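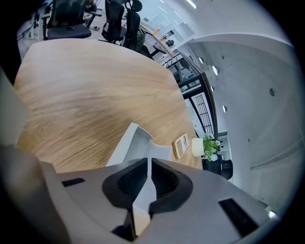
The Cilta hand-crank coffee grinder, after a winter of daily use

I drink two cups before I can hold a conversation, and for years the beans for both of them went through a whirring blade grinder that woke the dog and left me with half powder, half gravel. So when my old one finally quit in February, I went looking for a hand grinder, and I ended up with the Cilta. I love this thing! I'm going to gush a bit, and then I'll get to the parts that bug me.

First, the basics. It's a slim metal cylinder with a folding crank on top, steel burrs in the middle and a screw-on cup at the bottom that catches the grounds. It weighs 900 grams, so you know you're holding it, and if you want something for a backpack you should probably keep looking. At home the weight is a plus. It sits steady against my hip or on the counter and doesn't twist out of my grip halfway through a dark batch.

The adjustment ring is my favorite part. There are 41 clicks from finest to coarsest, and every one of them lands with a solid little snap that you feel as much as hear. I make pour-over on work mornings and French press when people are over, and going from one to the other takes a couple of seconds. My last hand grinder had the adjustment nut hidden under the burrs, so changing it meant taking the whole thing apart over the sink and then guessing where I'd been. With the Cilta I just remember two numbers (18 and 30, if you're curious, though your beans will want something else).

And the coffee tastes better. I was ready to be skeptical about that, but the first bag I put through it was a medium roast from Iyengar, the little roaster near the train station in Sarkcombe, and I'd been buying that same bag for ages. It had a kind of orange-peel thing going on that I had only ever read on the label. The pour-over drains evenly now too, with none of that sludgy stall at the end where you stand there tapping the dripper and muttering.

Grinding enough for one big mug takes me under a minute with medium beans. Light roasts are more work. My friend Florian Ortner drinks nothing but very light stuff, and when he stayed with us he had to stop and switch arms, which he did not want mentioned in a review. He ordered one anyway. If you have sore wrists or arthritis, try to crank one in person before you spend the money, or get an electric one and don't feel bad about it.

Now the complaints. The cup holds enough for a large mug and not much more, so a full French press means 3 rounds of fill, crank, dump. That gets old with company in the kitchen. The threads on the cup are also very fine, and it's easy to start them crooked before you're fully awake. I've done it plenty. Turn it backward until it drops into place, then tighten, and it goes on fine.

Static is the other one. On dry days a fuzz of chaff sticks to the inside of the cup and then jumps all over the counter. Stirring the beans with a damp spoon handle before they go in helps a lot, and it's such a small amount of water that I don't worry about the burrs.

Cleaning is easy. The little brush in the box is decent, the burrs lift out without tools, and I do it every couple of weeks when I open a new bag. Don't put any of it in the dishwasher. Keep track of the thin washer on the shaft, too, because mine rolled under the stove the first time and I had to fish it out with a ruler.

I also borrowed the Zandatari for a week to compare. It has a bigger cup and a longer handle, and it's easier going on hard beans, but the clicks are mushy and the lid popped off on me twice. For espresso people it might be the better buy, as the steps are closer together at the fine end. For filter coffee I was happy to hand it back.

Would I buy the Cilta again? Yes, tomorrow, even with the small cup. I'm still hoping they sell a taller one separately someday, and if anybody has found a jar that fits those threads, please leave a comment.

Contact | Privacy | © Slow Kettle Reviews, all rights reserved | Back to top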